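The Blue Knot

By the time Akinyi Ndung'u got off the number 7 at Gellside her arms had gone numb to the elbow, because she had carried the bag on her lap all the way from Lurkbridge and it was the sort of bag that had no proper handles, only two loops of tape sewn on by somebody who had never had to lift it. She was not a person who brought her washing to other people's houses. She had said so on the telephone, more than once, and Aiguo Li had said, well, good, then it would be a change for her, and what time was she coming?

Her own machine had stopped on the first of November, in the middle of a load, with the water still in it. The man from Brandão had come and knelt in front of it and listened to it as if it were a chest, and then he had stood up and said he could get the part but the part would not be quick. He left her a leaflet. She read the leaflet twice (it was mostly about dishwashers) and then washed her smalls in the bathroom basin for a fortnight, and told everybody who asked that it was no trouble at all and rather like being on holiday.

Aiguo had not believed this for a minute. They had worked opposite one another for years in the mending room at Rina, back when Rina still made curtains, and you cannot sit across a table from a woman through all those winters and not know when she is being brave about something silly.

"You've lost weight," Aiguo said at the door, which was what she always said, and took one loop of the bag.

"It's the carrying."

"Come through. Mind the step. Mind the cat as well, if he's there, he goes wherever feet go. Kettle first or washing first?"

Akinyi said washing first, because she knew that if she sat down with a cup of tea she would not get up again until the street lamps came on, and there was the last bus to think of. So they went through, and she put the bag down at last and shook out her hands, and had a good look at the machine she had heard so much about.

It was black. She had somehow not expected that. All the machines she had ever owned had been white and square and had a round door in the front, like a face with its mouth open, and you crouched to them. This one you stood over, like a well. Aiguo's son had bought it for her, and Aiguo had sulked for a week and then fallen in love with it, and now she talked about it in the way that other women her age talked about grandchildren.

"You don't bend," she said. "That's the thing. You just drop it in. And if you find a sock on the floor afterwards you lift the lid and drop that in too. Do you know how many socks I've gone after on my hands and knees, in my life?"

"No."

"Well, nor do I, but I'd like them back. The time, I mean. You can keep the socks."

They did the whites first. Akinyi had not packed only her own things, if she was truthful. There were some of Daniel's shirts in there, that he had left behind when he moved up north, and that she washed every so often although they were clean, for the simple reason that a shirt goes stale in a drawer and he might want one. Aiguo saw them come out of the bag and did not say anything, and smoothed one of the collars with her thumb, and in they went. It was a kindness, that thumb. Akinyi thought about it for days afterwards.

There was tea while the whites went round, and there was a long story about the chiropodist. There was also a quarrel, a small comfortable one, over whether you should put vinegar in with the rinse. Akinyi's mother had sworn by it. Aiguo's mother had sworn by nothing but cold water and hitting things, and her sheets, Aiguo said, had lasted through three children and a flood.

And then it was the turn of the colours, and that was where the trouble came.

It wasn't a big trouble. It was only that the colours, when they were lifted up, came as one. Akinyi had hold of something light blue, and she pulled, and it had wound itself about and about until it was as thick as an arm, and hooked into it underneath was something black and slippery, and the grey had come along too, for the company.
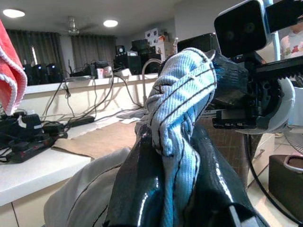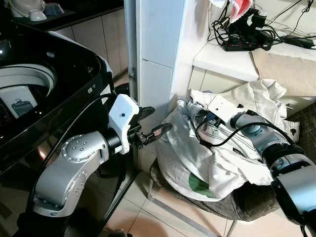
The blue knot, and then the black machine with the whites beside it.

"What is that?" said Aiguo. "Is it a skirt?"

"I'm not sure."

"It's your washing!"

"I know it's my washing. I packed it in the dark. Hold the grey."

Aiguo held the grey. Akinyi turned the blue thing one way and then the other, looking for an end, and could find nothing but seams. She found a seam and followed it with her finger, and it went down and under and round the back and came up again somewhere else, like one of those mountain roads you see in films. She had unpicked worse. The two of them together had once unpicked a set of stage curtains for the Lurkbridge Playhouse, the whole hem of them, 600 inches of it, because somebody in the office had written down the wrong drop, and they had sung while they did it, to keep from crying.

"Do you remember the Playhouse?" she said.

"I remember my neck," said Aiguo. "Don't pull it. You'll only make it tighter. You always pulled."

"I never pulled."

"You pulled, and I came round after you with the little hook."

This was so true that Akinyi had to stop and laugh, with her hands full, and once she had started she went on for rather a long time. She could not have said what was so funny. It was the little hook, partly. She had not thought of the little hook since the day they shut the mending room, when every one of them had been given a card and a cheque, and hers had been for 2,292 pounds, and she had gone home on the bus with it in her glove and wondered what on earth a person did in the mornings.

What a person did, she had found, was a great many small things, one after another, and most of them by herself. That was all right. She was used to it. But it was a different matter to stand at a machine with someone holding the other end.

"There," Aiguo said. "No, there, by your thumb. That's an end, isn't it?"

It was an end. Akinyi took it back through the loop it had come by, and then through another one, and the black slid out all by itself as soon as it had room, as if it had only been waiting to be asked. The blue took longer. It kept its creases even when it was loose, and she laid it flat and pressed it with both palms, up and down, the way they had been taught on the very first morning, when they were girls and did not yet know one another's names.

"Well, I never," she said. "It's my gardening dress."

"It is not. You haven't got a garden."

"I had one when I bought it."

Aiguo considered the dress with her head on one side. She said it wanted taking in at the shoulders, and that she had a bit of thread upstairs that would go with it, near enough, and that it wouldn't take her 15 minutes, or it wouldn't if Akinyi would stop talking and put the kettle on again. And Akinyi said that she hadn't said a word, and went to put the kettle on.

She missed the last bus, of course. They heard it go by at the end of the road while Aiguo was still on the second shoulder with her glasses pushed up in her hair, and neither of them mentioned it until the thread was bitten off.

"You can have the back bedroom," Aiguo said. "The cat'll come in with you. He's no bother, he only wants the warm side."

"I haven't brought a nightdress."

Aiguo looked over at the washing, at all those sleeves and collars, and began to hunt through it for something that would do.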